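Ticket 153: gripper stops short or digs in when picking up tip racks
Opened: 2020-08-02
Project: Valente (tip rack handling, shared bench at Pirnunura)
Software: Zullolik
Status: Open, partly fixed

Hi all, I'm putting this in the tracker before I forget which things I've already tried. The job sounds so simple! Arm comes down over a purple tip rack, fingers go to the edge of the top plate, close, lift it out of the clear box, set it in the next one. What I get is a mix of good picks, picks where the fingers stop short and close on air, and picks where they come down on the plate and Zullolik throws a force stop.

I started with the three-finger gripper because it was already on the arm and I was feeling lazy. It can get down to the rack fine, but three fingers spread out like that want a lot of room, and the walls of the tip box don't leave much. I also had a few tips left standing in the holes, so every approach had to miss those too. The worst part was the top edge of the rack, where one finger kept finding the plate before the other two had gotten anywhere useful.

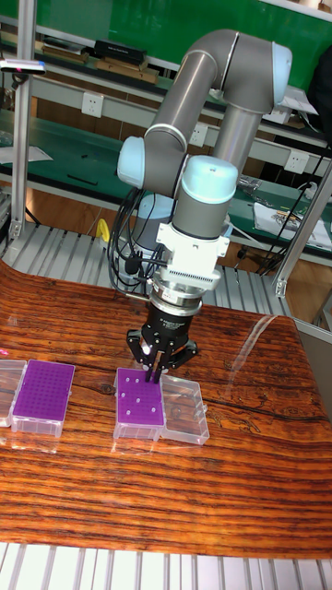 What I tried first

Slower approach. Same result, just with more time to worry about it.

Moving the lid farther away. No change, though I do like having the elbow room.

Re-teaching the approach point by hand. Better for one rack, worse for its neighbor. I'd taught the point with the wrist turned a little, and Zullolik happily applied the same turn to the next box.

Swapping to the two-finger gripper. This was the big one and I should have done it on the first evening. Two fingers pointing straight down, much easier to line up with one edge, and if something is off I can see which finger is the problem. The Briler driver picked it up after a restart (you have to reload the tool profile too, or it keeps the old tool length and comes down wrong – ask me how I know).

After the swap I set out two racks in their boxes with the lids open on the table and ran the approach again with the height logged.
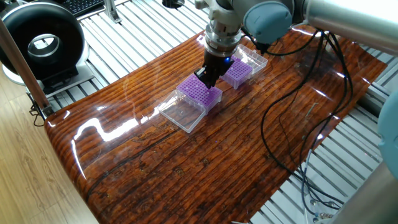 778 words

So, the log. I did 20 runs on the nearer rack and got 7 clean lifts. The misses all had one thing in common: the rack height Zullolik reported was jumping around from run to run, even when I hadn't touched a thing. My first thought was a loose mount, so I went over every bolt between wrist and gripper. All tight.

My second thought was the table. It's a beautiful slab and I love it, but it's as shiny as a bowling alley, and the overhead lights leave big white streaks right across the varnish. Add clear plastic boxes and clear lids on top and the height estimate has an awful lot of reflections to get confused by. I typed in a fixed height for the table and turned the estimate off, and the jumping stopped.

That left the corner problem. With the height fixed, I moved over to the other arm (the one with the white printed mount on the wrist) and went for the corner of the rack. 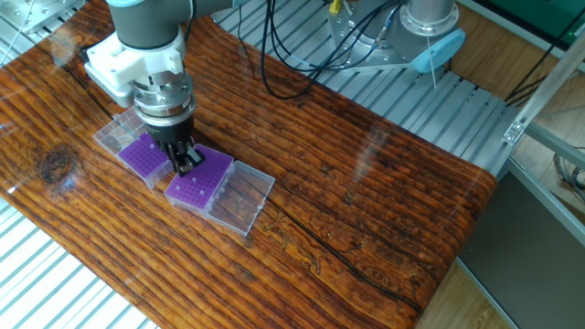 Fingers down at the upper corner of the purple rack, both box lids open.

Corners are tempting because there's an obvious thing to aim at, but I've gone off them. The lift isn't centered, so the plate tips, and then it drags on the box wall on the way up. I got the same drag lifting it by hand with two fingertips, so I'm not blaming the gripper for that one.

Next up was the back edge, away from the corner, with the closing force turned down in Briler.

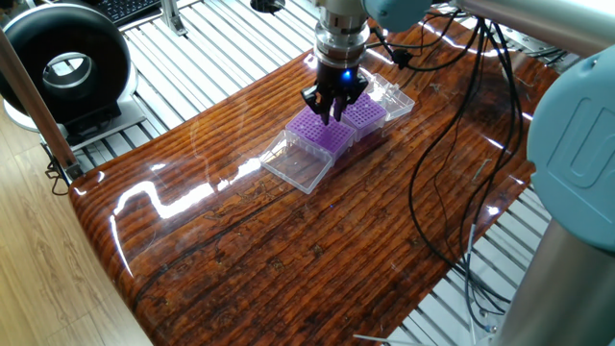 pirnunura_bench

Update from me, same ticket. Back edge is the way to go so far. I moved the target in from the corner and matched the wrist angle to each box separately, and I haven't had a force stop since. The racks sit at a diagonal on the table, so one shared angle was never going to suit both of them.

Still open:

The second rack is partly behind the gripper when it's working on the first one, and I haven't checked clearance with the fingers fully open.

Cables. They drape over the back right of the table and I'd like them tied up before I let this run by itself.

A matte mat under the boxes, so I can turn the height estimate back on. If you have one that covers the middle of the slab, please leave it on the shelf by the bench.

If anybody has a Briler profile for thin plastic plates, attach it here and I'll try it next. Mine is the stock one with the force lowered until it stopped making that creaking noise.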